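Bokarix 餐饮服务公司
吧台自动化工作组会议纪要

时间:2020年4月20日,星期一
地点:Nonavdale 店二楼会议室
主持:Hubert Trummer
出席:Ursina Frei(门店运营)、Emil Holzer(设备)、Thitima Jaidee(吧台领班)
请假:Valentin Mösli
记录:Ursina Frei

一、上次纪要
无修改意见,予以通过。

二、试运行情况
Emil Holzer 报告,备料台机械臂目前只承担量取和递送,摇制、装饰及出品仍由调酒师完成。每班经机械臂量取约200份。抓取窄口器具时仍需人工看护,Lehner 公司已答应修改夹爪程序,交付日期未定。
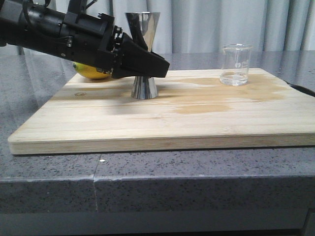
三、岗位与工时
Thitima Jaidee 代表吧台员工发言。备料时段由2人减为1人后,留守人员既要补料又要看护设备,与客人交谈的时间反而减少。她指出,双头量酒器、柠檬和带刻度的烧杯同放一块砧板,夹爪伸到量酒器腰部前方时,人手取柠檬须避开机械臂,木板上看似潮湿的深色斑迹也要有人处理,此类工作未列入现行岗位说明。主持人同意补入。Ursina Frei 说明,试运行期间不裁减编制,调出人员转至前厅,薪级不变。

四、培训
吧台员工每人接受10小时操作培训,计入工时。Thitima Jaidee 要求急停操作单独考核,与会者无异议。

五、决议
1. 岗位说明由 Ursina Frei 修订,下次会议前送吧台员工传阅。
2. 砧板上人工取料区与机械臂作业区分开,由 Emil Holzer 与 Thitima Jaidee 共同划定。
3. Steston 店是否引入,推迟至10月再议。

六、其他
Valentin Mösli 书面询问夜班看护津贴一事,因资料不全,留待下次讨论。

散会。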